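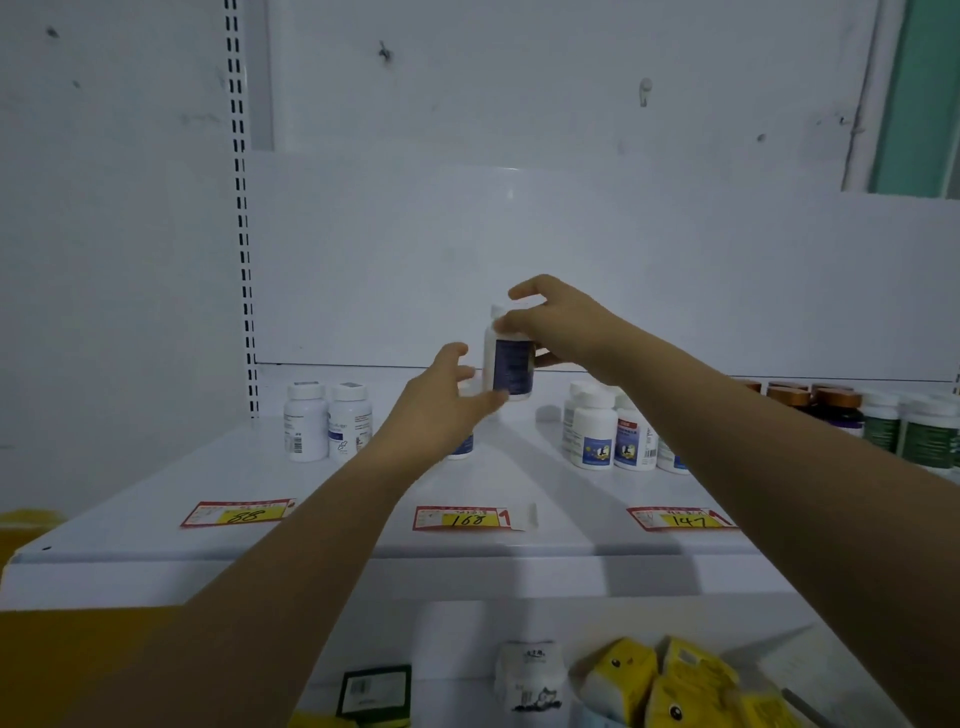

I have always had a soft spot for the vitamin aisle, and I blame my grandmother, who kept her tablets lined up on the kitchen windowsill like guests waiting to be seated. So when this magazine asked me to write about the small shops of Dornska, I went straight past the bakery (with regret!) and into the supplement store on Campos Street. Handling a white bottle among other white bottles is a two-handed job, and a fussier one than I had imagined, with a blue label here and another blue label there and only a little picture to tell them apart. The shop carries over 400 products in a room hardly bigger than my garage, and every one of them has to face the customer.

The shelving came secondhand from Restance, the old department store, when it closed one July. It's plain metal, worn in the way of things that have been moved a lot, and the brackets can go up or down a notch whenever a taller bottle comes along. I find that sort of furniture very cheering.
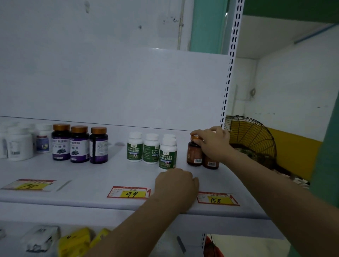
Purple, green and brown: blueberries on the labels at center left, green hills beside them, and copper caps at either side of the green.

Color does most of the work once you get beyond the whites. Regulars ask for "the purple one" or "the green one," and I can't say I'd do any better, especially where the label is in Chinese and I'm standing there without my glasses. Keeping like with like saves everybody a good deal of squinting. I went home and tried it on my own bathroom cabinet, 29 bottles and tubes in all, and found two cough syrups I had been hunting for since winter.

More from Shops & Streets
The button counter at Skomemau
A morning at the Dornska bakery
Saving the Restance staircase

Home | Features | Food | Back Issues | Subscribe

Contact the magazine | Copyright, all rights reserved | Back to top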